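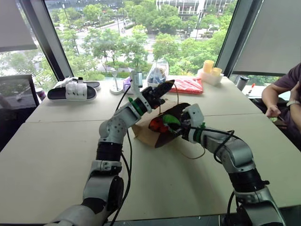
Kraft bag on its side on the big table by the window, green item at the mouth.

January, bag packing notes, started 9:30 a.m.

Carrying on from the last entry. The question is still which paper bag we order for the Emiswood gift counter and how we write the packing sheet so that anyone on the counter can follow it. Emilian wants the sheet first and the bag order second. I would do it the other way, but he has the deadline, so both are going in here as they come.

Bags on hand are the Duklow kraft with looped handles and the Roltar one, same size on paper, flat bottom. I measured both at the base and they came out 12 inches wide. The Roltar is a bit stiffer. Ekow says the Duklow opens easier when it has been stored flat for a while. I had a stack under a box of catalogs over the break and they were fine, a bit slow to open at the bottom fold.

Packing the bag standing up was what we did all of last month. It works for boxed goods. For soft goods it is a nuisance, as the bag leans whenever something light goes down one side, and the handle on the near side flops into the opening. Gifty suggested laying it down with the mouth toward the packer, loading it, then standing it up by both handles. With soft things I like this a lot better. You can see where the first item sits before the second goes in, and the creased side panels stay out of the way if the top edge is pulled open first.

Notes on loading it lying down:

Open the bag all the way and push the bottom fold flat from inside with the back of the hand.
Lay it down with the glued seam underneath if the table is clear enough to turn it. Seam up also works, the flap just catches on knitted things.
Far handle folded back, near handle flat on the table.
Heavier item first, to the bottom. Lighter or fluffier item after.
Stand the bag up before adding the receipt.

Paper quality. The top edge on these is cut saw-tooth and left plain, no turned-over rim. A turned rim costs more and Ferenc does not think the counter needs it. My worry is the lip. Once it has been bent outward a few times it stays wavy and the bag looks used before the customer has it. Worth checking each bag at three places before it goes on the counter: the lip, the glued seam, and the side crease where the gusset folds in.

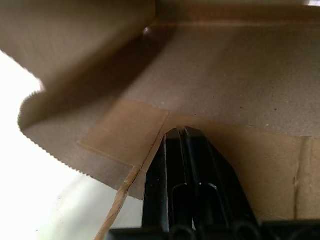 Any bag with a loose strip of paper at the lip or a seam flap lifting at the corner goes in the seconds pile. Seconds are fine for carrying things between rooms and for practice packing, so please don't throw them out. Brock had put a handful in recycling and I took them back out.

On the handles: I hung a Duklow bag on the door hook with paper reams in it for 30 minutes. No change at the glue patch that I could find. Did the same with the Roltar, also fine. This is a light test and says nothing about rain. Lamptey quoted us for a cotton handle as well, but the minimum order was too big, so that is parked until spring.

Things used for the packing runs were whatever was in the sample bin, soft items mainly, green and orange ones so they are easy to tell apart against the brown paper. Orange to the bottom, green on top. With both in, there is room left for tissue if we want it. Gifty wants tissue. I think it slows the counter down and makes the bag look fuller than it is, which Emilian says is the whole point of tissue – fair enough. Leaving it open.

The back of the table needs sorting out. The sandals with the white straps are at the left, then the little white stand, the purple item next to it, the white basket with the clear plastic bag in it, and the red and pink piece lying flat. None of that belongs to the bag work. If it is yours, move it to the shelf by the sink, or tell me and I will. The basket can stay if someone labels it.

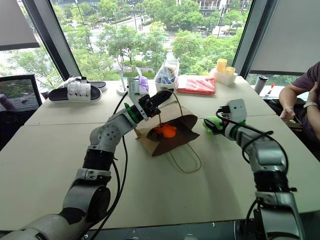 Still to do

Ask Duklow for a price on a carton of the same bag with a wider gusset. Ekow has the contact.

Rewrite the packing sheet for the lying-down method. Keep it to 2 pages, large type, and drop the paragraph about handle folding that people kept skipping.

Try the sheet on Brock, who hasn't packed any of these yet. I will stay out of the room while he reads it.

Sandals. They are bulky and stiff compared with the other things, and the counter sells a lot of them in summer. Soles together or one inside the other? I have not tried either in this size of bag. May need the next size up.

Storage. Flat stack, lips all facing the same way, around 12 to a bundle, loose band. A tight band marks the edge.

Stopped for lunch. Ferenc has the tape measure.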